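The Long Life of a Small Cell

At Prastex, the robots fold laundry. Or they are learning to, one cloth at a time, and the people who keep them running will tell you that the folding is the easy thing to get excited about. I went to see the other part: the screws, the cables, the zeroing, the slow and absorbing business of keeping one two-armed cell healthy enough to do the same job tomorrow that it did this morning.

I'll admit I'm a sucker for this stuff. I grew up in a house with a sewing machine that got oiled more often than the car, and I still think a well-kept machine is one of the nicest things a person can stand next to.

The cell is known as Lougher, after the street where Prastex had its first workshop. It's a white table with three plain walls and two small arms mounted side by side on an aluminum rail. The arms are white along the links and black at the elbows and wrists, and each one sits on its own flat plate at the near edge of the table with its base motor slung underneath. A basket of cloths goes in the far right corner. You could park the whole thing in a spare bedroom (and I spent most of the drive home working out which one).

What makes Lougher worth a visit is its age. It has been in service since January, which is a long stretch for light arms like these, and in that time it has been taken apart and put back together more often than the crew likes to admit. Every one of those repairs went into a notebook with a split spine that lives on the shelf beside the cell. I read the whole thing. It's terrific. One entry just says "noise gone, don't know why, will be back." The next page confirms that it came back.
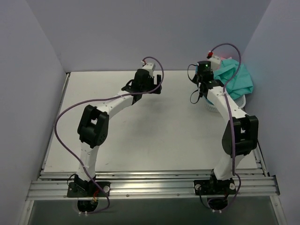
Start with the cable

Ask the crew what fails first and they all give the same answer before you've finished the question. Cable. A joint can be worn and still move, a finger can be scuffed and still grip, but a wrist that loses its connection for a split second will stop a run cold.

The purple cables are the first thing I noticed, long and loose, one to each arm, running from the wrist end back to the underside of the base. They swing out in big, lazy curves, and my tidy-minded instinct was to grab a bag of zip ties. Wrong! The slack is there so that the wrist can turn all the way over without pulling on its own plug. An early version of the cell had the cables strapped down tight along the links, and it looked beautiful, and it ate connectors.

So the morning check begins there. Someone moves each arm by hand through its full reach with the power off, slowly, watching the cable the whole way. Does it snag on the elbow bracket? Does it drop in front of the fingers? Is the plug at the wrist still square in its socket? If a loop has crept, it gets coaxed back and the arm goes through its reach again. The whole routine takes 14 minutes for the pair when things go well.

The spare cables come from a supplier called Grollow, cut to length and tested on the bench before they go anywhere near the arm. The crew keeps them hanging on a peg, uncoiled, because a cable that has spent weeks in a tight roll wants to go on being a roll.

Plates, knobs and a paper shim

Next come the mounts. The plates are fixed to the rail, and the rail is the one thing in the cell that everybody leaves alone. Shift an arm sideways by the thickness of a fingernail and every position it has learned is off by that same fingernail. A big cardboard box wouldn't mind. A thin cloth with a folded corner minds very much.

There's a lovely bit of folk engineering in the notebook about this. Back in the spring the left arm began to reach a hair low on one side of the table. The crew replaced a motor, then recalibrated, then replaced the motor again with the original one. In the end somebody slid a strip of paper under the plate and found a gap. The fasteners had been tightened in order from one end to the other, and the plate had pulled up slightly skewed. Now they go in finger-tight first, then get snugged crosswise, and the paper strip is a permanent part of the kit. It's taped inside the back cover.

After the mounts, the screws in the links. Each arm gets a paint-pen mark across any screw that has been caught loosening, so a glance tells you whether it has moved. The maintenance card calls for this every 60 hours of running. In practice people do it whenever they happen to be standing there with a screwdriver, which seems to be always.

Eyes at the wrist

My favorite part of the visit was the fingers. They look so simple. Each is a dark gray, curved piece that narrows toward the tip, and there's a close-up view from the wrist that the crew uses constantly, looking straight down past the fingertips at whatever is on the table.

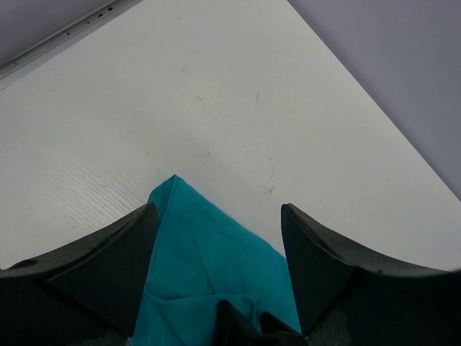

A cloth is a rude thing to hand to a robot. It has no fixed shape, it slides, and the bit you want to hold is usually a soft point or a ridge that could be one layer or three. The tips have to close on that and keep it, without pinching so hard that the motor strains. When they wear, they wear along the edges, and the grip goes vague long before anything looks broken.

The test is wonderfully low-tech. You put a cloth between the fingers, close them, and pull on it by hand. A good pair holds on and you feel the arm come with you a little. A tired pair lets the fabric creep out. The current record for one set of fingers is 123 hours, and there's some rivalry about it, with the right arm well ahead of the left.

Swapping a set is quick. Getting the new set to meet in the middle is where the patience goes. Close the fingers, look for light between the tips, open, loosen one side, nudge, close again. I was allowed to try it and needed six goes. The crew was very kind and only laughed at the fourth.

Then there's zeroing, in which each joint is told where its resting point is. Prastex uses a small software tool named Pladotach for this, written in-house and, by general agreement, ugly as a boot. It walks you through the joints from base to wrist and refuses to move on until the reading holds still. New people find it fussy. People who have skipped a step and watched an arm lean confidently toward the wall find it just fussy enough.

What they'd do again

I asked the crew for advice they'd give to anyone setting up a cell like this one, and got far more than fits here. Buy 18 of any screw you think you need four of. Label both ends of every cable. Wipe the tabletop before the first run, since grit ends up in the fingers. Leave the walls bare. Write down the repair that didn't work along with the one that did, and put the date on both.

And plan for company. The best thing about a small machine like Lougher is that two people can lean over it together, one at each arm, and pass the hex key back and forth. The afternoon I was there they were hunting a faint click in an elbow. It came at one angle and no other, and only on the way up. They had already tried fresh grease and a new screw, and a third theory was being written into the notebook as I put my coat on.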